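Pridier House: home and study safety walk-round, December 2021

Smoke alarm, landing: PASS. Good and loud, bless it. Please do keep pressing the button monthly, even when you're busy.

Extension lead, study: ATTENTION. One lead plugged into another, which I know is ever so easy to let happen. A single longer one, please.

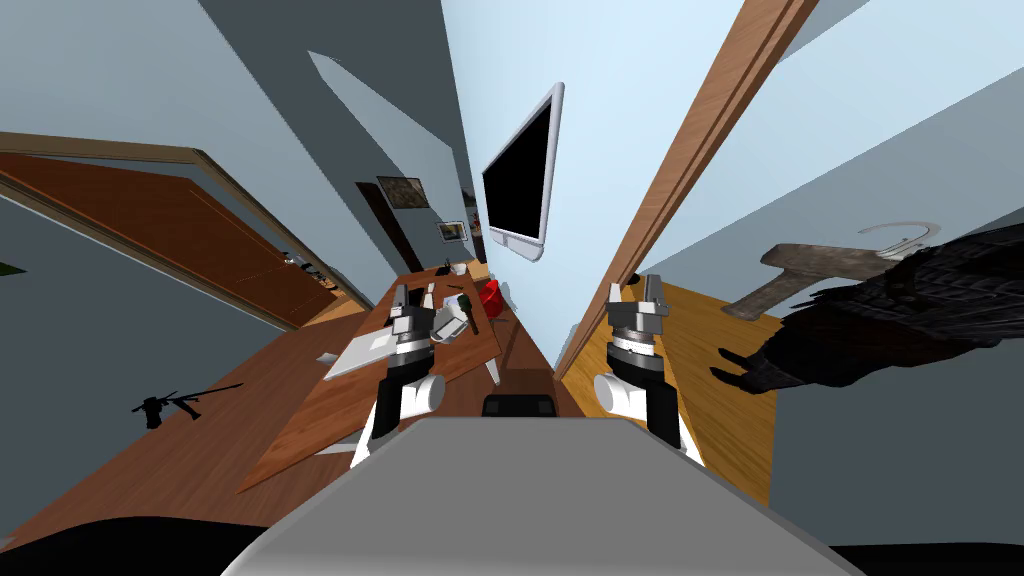 Carbon monoxide alarm: FAIL. Batteries flat. I've left 2 new ones on the stairs for you.

Window catches, upstairs: PASS, though the back bedroom one is stiff and would love a drop of oil.

Stair carpet: ATTENTION. Loose on the third tread. Gindow fitted it, so do ring them first (quote job 352).

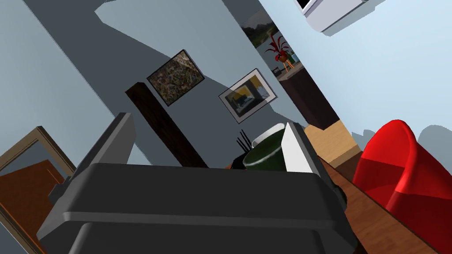

Hot tap, bathroom: PASS after I'd let it run for 20 seconds or so, and no worse than last time.

Boiler service: due in May. Eltard usually send a card, but I'd put it on the calendar all the same.

Front door key: kept on its hook, lovely to see.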